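Why Do We Save Things Up?

Have you ever had one sweet left and tucked it in your pocket for later? Then you already know a little about saving! Saving just means keeping something now so that you can use it another time, and people have been doing it for as long as there have been people (squirrels too, although they do forget where they put things).
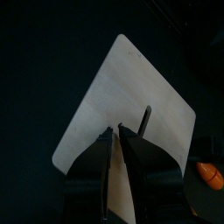 A pale board with rounded corners.

Long ago there were no coins at all. If you had plenty of eggs and wanted a pot, you had to find a potter who was hungry for eggs, and that could take all day. And you couldn't save eggs for very long, could you? Pooh! 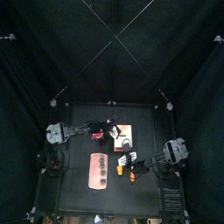
So people began to use things that would keep. Shells were a favourite in many places, and so were beads and lumps of metal. Later came coins, small and tough and easy to carry, and a coin you put away in winter would still be a coin in May. 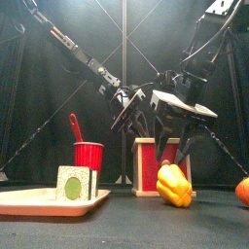 Now let's try a saving sum. Rosalía wants a kite that costs 70 pence. She gets 14 pence every week and she doesn't spend any of it, not even on stickers. How many weeks must she wait? Count up in 14s on your fingers and you'll get to five weeks.
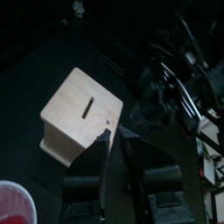

Waiting is the hard part, and grown-ups find it hard as well! It can help to draw the thing you are saving for and stick the drawing up by your bed. Colour in a bit more each time you put a coin away.

Words to know
Swap: to give one thing and get another.
Savings: money you have kept for later.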